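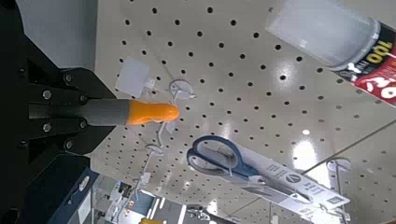 Reading time: 3 min

Lab diary > Altari bench > February

Print this entry | E-mail this entry

Long session on the pegboard task. Writing up the numbers before I lose the thread.

The question for this block was whether the policy trained with wrist-view contact labels does better at approaching peg hooks than the one trained on demonstrations alone. Same arm, same orange fingertip, same board. The only thing that changes between conditions is the checkpoint. Savvas blinded the checkpoints as Ballby and Bakalis, so I did not know which was which while scoring. The names come from his list of villages.

Protocol as agreed: 200 approaches in total, 20 per batch, alternating checkpoints by batch. An approach counts as good if the fingertip settles within 3 mm of the target point beside the hook base and does not touch the wire. Touching the wire is a fail even if the final position is right. Timeout is 60 seconds. I scored from the wrist video and checked against the joint log where the video was unclear.

Bakalis was better from the second batch on. It comes in slower and makes a small correction close to the board, where Ballby mostly commits to its first estimate and stays with it. When that estimate is good the two look the same. When it is off, Ballby ends up beside the base with no attempt to recover, and the log shows the commanded velocity dropping to zero well before the timeout.

The reflections on the white panel remain the main source of error. Both checkpoints drift toward the bright patch when the camera comes in at a steep angle. I had expected the contact labels to help with this and they do not, at least not before contact. The drift is in the visual estimate and the labels only have something to say once the finger is at the board. I should have thought of that when we wrote the plan.

The seam between panels also matters more than I assumed. The hole grid is regular enough that the estimate can slip by one hole and still look consistent, and several of the slips happened on approaches that crossed the seam. I have not tested this properly. It would need a run with targets matched on both sides, which is a separate block.

Hanging goods change things too. With the scissors on the board, the blue handles seem to give the policy something to hold on to, and approaches to hooks near them had less spread. Bare hooks are harder. White wire on a white board with black holes behind it is about as bad as it gets for contrast. Melina suggested weighting the bare hooks more heavily in the next training set. I agree, but I want the baseline finished first so that the comparison stays clean.

One scoring problem to note. In the second half I marked four approaches as "unclear" because the finger hid the hook base at the end point. The joint log settled three of them. The last one I have excluded from both counts. If Savvas disagrees he can rescore it, the clip is in the shared folder under Drarenia with the rest.

Calibration check at the end: tip offset had moved by almost 1 mm compared with the start. That is inside tolerance but it is a third of the success radius, so it cannot be ignored. Both checkpoints would be affected equally by a slow drift under the alternating order. If it was a single jump, they would not. Next time I will check the offset between batches and log it in the same table.

Unblinding is set for 4 pm tomorrow, after Melina has scored her share. My guess is that Bakalis is the contact-label model, and I am writing it down now so it counts as a guess.

To do: matte film samples for the board. Seam test plan. Ask Savvas for the raw force traces on the failed approaches, with timestamps this time.

Filed under: Manipulation, Wrist camera, Bench notes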